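8. Jan. 2021 — kurzer Thread zur Nebenkostenabrechnung, weil mich gerade drei Leute angeschrieben haben

1/ Abrechnung für die Wohnung in der Clamville-Siedlung ist da. Verwaltung: Asadi. Nachzahlung 864 Euro. Erstmal Kaffee.

2/ Im Oktober noch nachgefragt, ob die Abschläge passen. „Alles im Rahmen". Aha.

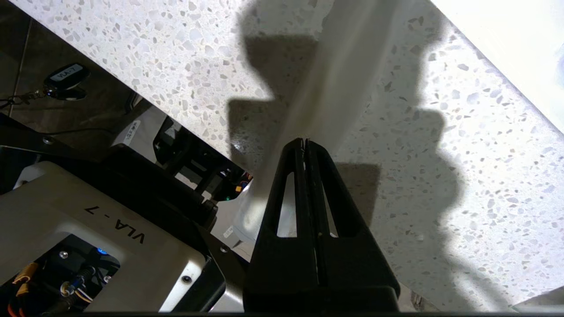 3/ Größter Posten: Warmwasser. Abgelesen hat Tenuner, per Funk. Verteilschlüssel steht nirgends — den müssen sie aber angeben. Also Belegeinsicht verlangt, schriftlich, mit Frist.

4/ Zweiter Brocken: „Hausreinigung Fiscombe", 3.000 Euro fürs ganze Haus. Vorjahr 2.000. Kein Wort dazu, warum. Treppenhaus sieht aus wie imemr.
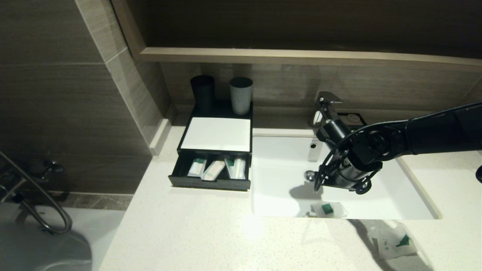
5/ Wasser nochmal, weil die Frage kam: Kalt und warm laufen getrennt, zwei Zähler. Beide Stände selber aufschreiben, am besten zum Jahreswechsel, Foto dazu. Bei einem Einhebelmischer wie dem am Becken da kommt in Mittelstellung übrigens schon Warmwasser mit, auch wenns nur fürs Händewaschen ist. Hebel ganz auf kalt, das läppert sich sonst.

6/ Einwendungen: 12 Monate ab Zugang. Umschlag aufheben!! Hab meinen natürlich weggeworfen

7/ Zahle jetzt erstmal unter Vorbehalt, dann Termin zur Einsicht. Mieterverein is angefragt — meld mich wenn die Belege da sind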